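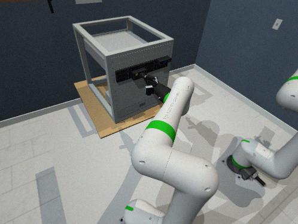 Sunday

Up too early, legs like wood. Long run day. Meant to be out by six thirty, out by ten past seven because couldn't find the other glove and then found it in the bread bin. Don't ask.

Plan said 13 miles. Longest so far. Have been dreading it since Wednesday, kept doing the sums on it in meetings. Two bottles, the Briter headlamp which is too tight and leaves a line on my forehead till lunch, gels in the back pocket.

River path first. Frozen ruts the whole way to the weir, had to walk bits. Slow slow slow. Geese. A man with a huge black dog who said morning twice, once each way. Wind from behind going out so of course I felt great and went too fast, every single time I do this. Dorin has told me. Dorin has told me in writing.
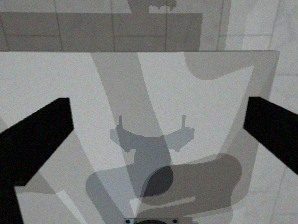

Gray shadows on a pale table.

Met Dorin Pîrvu at the Zerkent bridge like we said, he'd already done his warm up and was hopping about looking cheerful. Hate that. He wanted to do the hill loop before turning round. I said no. We did the hill loop. Top of it you can see all the way over to the water tower, frost on everything, sun just coming over, and I will admit that was worth it, for maybe a minute.

Then the back half into the wind. Mile nine was bad. Left heel rubbing, the new Sollus shoes are not broken in whatever the girl in the shop said. Should of worn the old ones. Took a gel, nearly choked on it, Dorin talked the entire time about his sister's wedding and the seating plan and an uncle who can't be put near another uncle. Was glad of it, took my mind off. I know that family better than my own now.

Last two miles on my own, he peels off at the church. Walked a little. Counted lampposts. Sang something, not out loud, I hope not out loud. Got to the gate and stood there holding it.

All done though. 13! Wrote it on the calendar in pen.
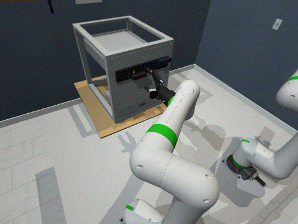 Afternoon

Bath, too hot. Blister on the heel the size of a nickel. Ate eggs, ate toast, ate the rest of the lasagna standing up. Slept on the couch with mouth open, woke up at 4 with a crick in my neck and no idea what day it was.

Then down to Maihi for coffee with Mom, down the steps sideways like a crab. She thinks the race is a mistake and that my knees will go like Grandpa's. Told her February is the hard part and it gets easier when it's light. No idea if that's true. She bought me a bun to take home. Ate it in the car.

To do: heel tape. Wash the gloves. Enter the thing properly, the early price ends soon and I keep puting it off. Rest tomorow, really rest, no "just a short one". 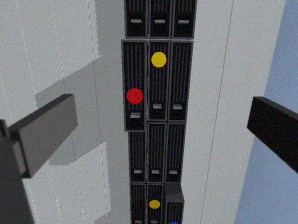 Cameron Lowther says to go back to the old shoes for anything over an hour and wear the new ones round the house for a couple of weeks, and that if I go out that fast on race day I'll be walking by halfway. Fine. He's probably right about the shoes. Bed.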